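Zornasari says 200 hours of towels will teach a robot to fold. Some of its customers want to see the laundry first.

The automation firm Zornasari began recording at its open-plan office in April, with pairs of people working by hand so that a learning system can later be trained on what they did. The subject is cloth: picking it up, turning it, handing it across, laying it flat. The company wants 200 hours of usable material before it trains anything it would let a customer near.

No robot arms are involved at this stage. Staff and paid recruits hold the grippers themselves, each fitted with a camera, and go through short tasks at a table. The method is cheaper than driving real arms by remote control, and a newcomer can be working within the hour. Whether it produces what a commercial laundry needs is another matter, and Zornasari's answers on that point were thin when we visited on a Wednesday.
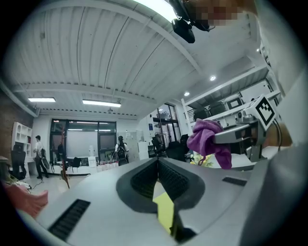 "We are collecting breadth," said Sólveig Baldursdóttir, who runs the recording program. She used the word several times. Asked how many kinds of cloth were on the current list, she gave the figure as 61, then conceded that the list covers what has been bought, and that a good part of it has yet to be recorded. The company would not say how many different rooms it has used. Two former recruits told us they had only ever worked in the one.

That matters to Vestergaard, the linen service that has agreed to test the finished system at its Skivell plant. Its operations manager, Poul Toft, has been through this before. An earlier supplier showed him a machine that handled napkins well in the supplier's own building and then stalled for most of a morning on his.

"Our sheets come out in a heap, damp, twisted around each other, under bad light," Toft said. "I have asked how many of their examples look like that. I am still asking."

Zornasari's position is that difficult examples are the whole point, and that recruits are told to leave cloth as it falls. Each attempt is kept or thrown out by a reviewer, usually the same day. Halfdan Bach, who oversees the reviewing, said 223 attempts were rejected in the most recent full week, most of them for a lost camera track or a gripper that had drifted out of view. Dropped cloth is no longer grounds for rejection. Until recently it was, and Bach agreed that the older material probably makes the work look easier than it is. 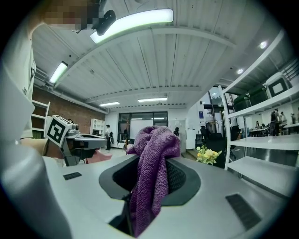
Terry cloth is the current sticking point. The loops crush and spring back, the edges roll under, and a thick fold can cover most of what the camera needs to see of the fingers. A purple towel bunched in the opening of a gripper, its lower part hanging in two twisted rolls, gives a fair idea of the trouble: it would be hard to say from that view where any of the corners had gone, apart from one small one poking out at the side. People cope by feel. The recordings carry no sense of touch, and Baldursdóttir said there were no plans to add one this year.

Tove Þrastardóttir, a consultant who advises laundries on equipment and has no contract with either company, thinks the approach is reasonable and the timetable is not. She has seen the recording plan and says nearly 40 percent of it goes to flat items such as napkins and pillowcases, work that ordinary folding machines already do quickly.

"If you want to impress me, bring me fitted sheets and bathrobes," she said. "I would take a small pile of those over a mountain of tidy napkins."

Baldursdóttir did not dispute the share but said flat items were a necessary base. Bathrobes are on the plan for a later stage, without a date. Fitted sheets are listed as "under consideration."

Nor is there a public measure of success. The agreement with Vestergaard sets a pass mark for the trial, according to Toft, but both sides have declined to release it. Zornasari has also not said whether the trial will use Vestergaard's own linen from the first day or start with items the system has been trained on. Toft said he had assumed the former and would be checking.

Recording continues on weekdays. The company expects to hand over a first trained version after the summer, and Vestergaard has kept its present folding crew on the schedule through the end of the year.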